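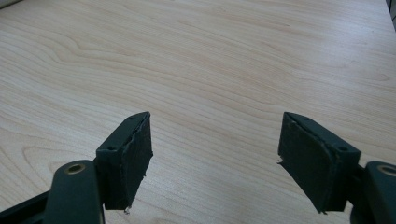 Wood veneer

Wood veneer is a thin sheet of wood glued to a thicker backing, usually chipboard, plywood or fibreboard. It is widely used for table tops, doors, cupboard fronts and wall panels. The face of a veneered table is real wood and shows real grain, but most of its thickness is made of something cheaper or more stable than a solid plank.

88 shares

Cutting

There are two main ways of taking veneer from a log. In rotary cutting, the log is turned against a long blade and the wood comes away in a continuous sheet, much as paper comes off a roll. The blade follows the growth rings, so the pattern is broad and wandering, with loops and wavy bands. In slicing, the log is first sawn into blocks called flitches, and each flitch is pushed against a fixed knife. Sliced sheets may have straight, even stripes or tall arches, depending on how the block was sawn.

Logs are normally steamed or soaked before cutting to soften the fibres. The sheets are then dried, trimmed and stacked in the order they left the knife, which lets a furniture maker use neighbouring sheets side by side.

Grain and figure

Grain is the direction in which the fibres run. Figure is the pattern seen on the surface, and it depends on the grain, the growth rings and the angle of the cut. One sheet can hold several kinds of figure. Closely spaced lines may open out into wide, faint ones, or bend round on themselves where the knife passed a swelling in the trunk or the base of a branch.

Pale woods often chosen for table tops include birch, ash, maple and beech. Ash has a strong, open grain. Birch and maple are finer and can show a silky shine that shifts as the viewer moves. It is often hard to name a pale veneer by eye once it has been stained or lacquered.

Matching

When a top is wider than one sheet, the joins are laid out to a plan. In book matching, every second sheet is turned over so that the pattern mirrors itself along the join. In slip matching, the sheets are laid next to one another without turning, and the pattern repeats. Random matching uses sheets from different logs and is common on cheaper furniture.

The Modholm works at Itport made slip-matched table tops for schools and reading rooms. Its Skadow table, sold in 57 sizes and finishes at its height, had a clear lacquered top and a solid edging strip. The later Delaunay range used rotary-cut veneer in single sheets, without joins.

Finish and wear

Most veneered tops are sealed with lacquer or oil. Lacquer forms a film over the wood and resists spills. Oil soaks in, leaves a duller surface and needs renewing. Pale veneers tend to turn yellow with age, and a patch kept under a mat or lamp may stay a different colour from the rest.

Veneer can be sanded only lightly. Once the sheet is worn through, the backing shows and the damage cannot be polished out. Small bubbles can sometimes be pressed flat with a warm iron over a cloth if the glue is of a kind that softens with heat. Chips at the edge are usually filled or patched with a piece cut along the same grain.

Standing water is the most common cause of lifting. A damp cloth, wiped along the grain and followed by a dry one, is enough for daily cleaning.

See also: Marquetry; Plywood; Edge banding

Page last edited October 2018

2 comments

This site uses cookies. By continuing to browse you agree to our use of cookies. Accept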